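Notebook — foam blocks, surface and colour checks
August, started 9.40

Carrying on from Bimla's page on cutting. The job today is sorting out which foam we keep for the Marti play set and how the cubes look on the grey bench top under the window light, as that is the top Estudlow will be using for their catalogue pages.

Stock on the shelf this morning: one part bag of the strong pink, one of the pale pink, offcuts of both. The pale was ordered as lilac. Uliana says the supplier calls it something else now and the lilac has gone off the list. I have written PALE on the bag so we stop arguing about it.

Cutting
Used the fine blade, new this week. Cuts are square enough. Corners came up slightly furry on the first few so I went over the edges with 120 paper, one light pass, and that took it off. Tried 80 on an offcut and it tore the surface, don't bother. Bart wants to try 800 but I can't see it doing anything to foam except clog.

Dust gets into everything. Wiped the bench down twice before putting any cubes out. Note for whoever is next: damp cloth first, then the dry one. The other way round leaves a smear that shows as soon as the sun gets on it.

Light
Left the blinds half open to see what the shadows do. The bands across the bench are broad and soft, and where they cross the grey they make it look like two or three different greys. The strong pink holds its colour well in this, and you can still tell one face from the next. The pale one is more trouble. On its bright face it goes almost white, and the only place it reads as a proper colour is down the side in shade, where it turns mauve.
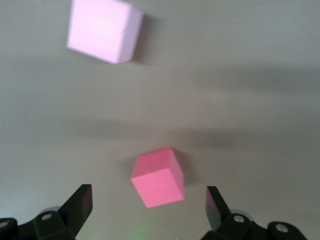
Colour decision
Keep the strong pink as it is. For the pale, ask Boten for swatches one and two steps darker in the same family. Sadao would sooner drop it and go to a yellow, which would be easier to tell apart for small children, and he may be right, but Truvitora have already signed off two pinks for the box sleeve and I don't want to reopen that unless the swatches are hopeless.

Edges
Happy with these. A slight rounding is fine and Bimla prefers it. No need to go to the moulded blocks, at least for the first run.

Cost
Boten's quote for the full run of blocks came in at 2395, delivered, both colours. That was for the old pale. Benito is to ring and check whether a darker dye changes it. If it goes up by much we cut the number of sets and leave the block size alone.

Still to do
Blinds fully down and bench lamps only, same two colours, see if the pale still washes out.
Rub test on the strong pink with a damp white cloth. Bart thinks the dye might come off on hands. I haven't seen it do that but haven't tried either.
Label the offcuts box. It has got mixed up with packing foam again.
Order more 120.

Stopped at 12.15 — Uliana needed the bench. Pale bag is back on the second shelf, pink is in the drawer under the vice.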